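3.2 Upholstered surfaces as a place for folding

Most published work on household laundry assumes a table. The homes surveyed for Plosska suggest that this is a poor assumption. Where a table was present it was often in use for something else, and clean clothes were sorted and folded on the nearest broad soft surface: a bed, a padded bench or a sofa seat. We therefore treat the upholstered seat as a folding surface in its own right and describe below the properties that bear on the finished fold.

Three properties matter. The first is friction. A woven or felt-like cover holds the lower layer of a garment in place while the upper layer is drawn across it. This helps when a sleeve or leg is turned inwards, and hinders when the whole bundle has to be turned or moved. The second is compliance. Padding yields under the hand, so a crease pressed into the cloth is less sharp than one made on a hard top. The third is the edge. A seat usually ends in a rounded border, and cloth laid too near to it slides downwards under its own weight.

Colour is a lesser matter, but it affects how easily the outline of a garment can be judged. Grey covers were preferred in this study. Red cloth stands out well against them, and white trim remains clear enough for the fold line to be placed against it. Small white items are more difficult, as a raised corner may be read as shadow when the light is flat.

The garments were drawn from the Oso set, which contains sportswear in knitted synthetic fabrics together with small flat pieces such as cloths and napkins. Sportswear was chosen for its low stiffness. A jersey of this type does not keep a fold unless its own weight or a second layer holds it down, and printed areas bend less readily than the cloth on either side of them. Figure 4 shows items on the grey fabric surface.
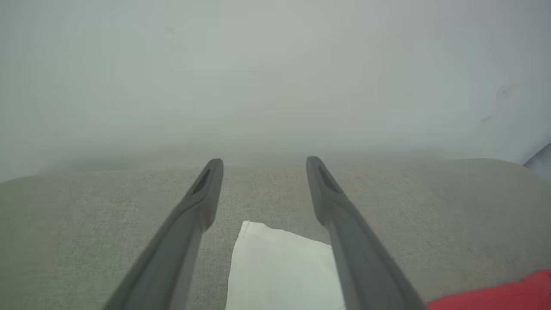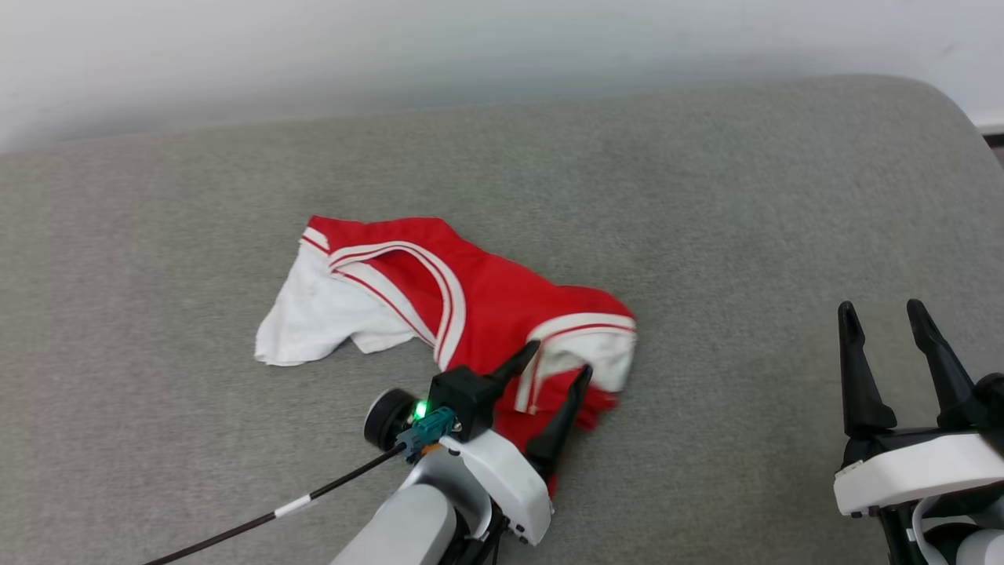
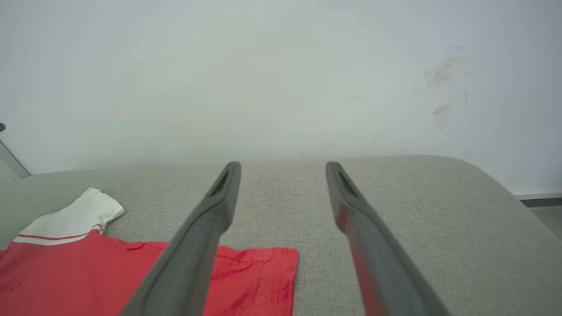
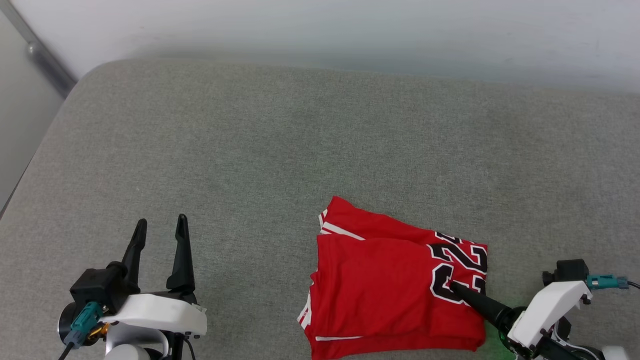
Figure 4. Items on the grey fabric surface.

3.3 Scoring of the folded state

Each trial was scored from the final state of the garment alone. The time taken was recorded but did not enter the score. The full collection holds 3,686 trials, of which 200 were set aside for comparison between raters and were not used in any other part of the analysis.

Raters gave a mark from 0 to 5. A mark of 0 was given where the garment was bunched, with no fold line that could be followed from one side to the other. A mark of 5 required a bundle with four straight sides, no loose panel beyond the outline, and the main layers lying flat on one another. Intermediate marks were given according to the area of cloth lying outside the intended outline. Soft creases within the outline were ignored unless they lifted the upper layer clear of the one beneath.

Skew was treated separately. A bundle may be well folded and yet lie at an angle to the front of the seat. For storage on a shelf this makes no difference, and it was noted without any reduction in the mark. Where a corner hung over the rounded border, the mark was reduced by 2, on the grounds that the fold would be disturbed when the bundle was lifted.

Small flat pieces were scored on the same scale with one change. A single turned corner was counted as a fault only if it formed a crease that remained when the piece was lifted by the opposite side.

3.4 Preparation of the surface

The cover was brushed between sessions to remove lint, and the padding was pressed level by hand. No sheet or board was placed over it. An earlier trial at Vullmont had used a thin cotton sheet stretched over the seat, but the sheet moved with the garment and made the position of the lower layer hard to control. The same difficulty was reported for the Lại protocol, in which the sheet was pinned along the back only.

Garments were washed before first use and were not ironed. After each trial the item was shaken out and dropped from a fixed height, so that the starting state varied in shape but not in the manner in which it was produced. Items that came to rest over the border were picked up and dropped again.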